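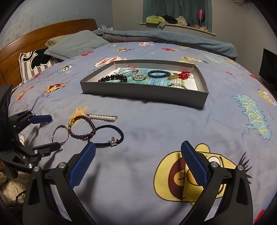

Folcombe Small Accessories

README, last edited 2020-10-29

Contents

Folcombe is a set of recordings of small accessories being sorted on beds. The items are bracelets, hair ties, hair clips, key rings and small ornaments, the sort of thing that ends up in a drawer or at the bottom of a bag. They are moved between the bedspread and a shallow open box lid.

The set holds 829 recordings. Each one covers a single round of sorting, from the first item touched to the last one put down. Rounds that were stopped early are kept and marked "part" in the index.

Rooms

All recordings were made in bedrooms in ordinary homes. We asked people to leave the bed as they normally have it, so there are pillows, folded blankets and patterned covers. A printed bedspread is common. In one room it has Sesame Street characters all over it, and small dark items such as a hair tie can be hard to pick out against the print. If you need plain backgrounds only, filter on cover = plain. This leaves 200 recordings.

The beds were not ironed flat or tightened. Folds and bumps move during a round and an item may roll or slide on its own.

Items

Names used in the labels:

bracelet_beaded: beads, any colour, with or without a metal or ornamental section
bracelet_cord: cord, thin or thick
bracelet_woven: flat or round weave
hair_tie: elastic, with or without a charm
hair_clip: any clip on a bar, including the ones with pearls
key_ring: metal ring, with or without keys
ornament: anything with tassels, or decorative pieces that fit nowhere else
ring_piece: ring-shaped pieces with rhinestones or similar

Colour is a separate field and is given as one word. Navy is entered as "blue" and gold as "gold", not "yellow". Where an item has more than one colour, the colour of the larger part is used. A black hair tie with a silver star is "black".

We do not record what the beads or metals are made of. "Pearl" in a label means that it looks like a pearl.

Box lids

The lids are shallow and some are lined with a sheet of printed paper. An item counts as in the lid when all of it lies inside the rim. A bracelet hanging over the side is labelled "edge". Merike Raudsepp and Brodie Donnelly labelled the first rooms separately and differed mostly on this point, so the rule was written down in January and the older labels were redone.

Files

index.csv has one row per recording
items.csv has one row per item per recording
rooms.csv gives cover type, lid colour and lid lining
notes/ has free text from the people who did the sorting

Recording numbers start at 1000. Gaps in the numbering are recordings withdrawn at the request of the household.

Known problems

Thin cord bracelets are sometimes labelled as hair ties in the Mrema rooms. Ottmar Meinecke is working through these.

In 2 recordings the lid was swapped partway through. The lid colour in rooms.csv is that of the first lid.

Tassels get caught on other items. When two things come up together, both are listed as moved.

Use

Free for research and teaching. Please do not try to work out whose home a room belongs to. Corrections to labels should go to Triin Raudsepp, with the recording number and the item name as it stands in items.csv. Questions about access go to Valdis Tamošiūnaitė.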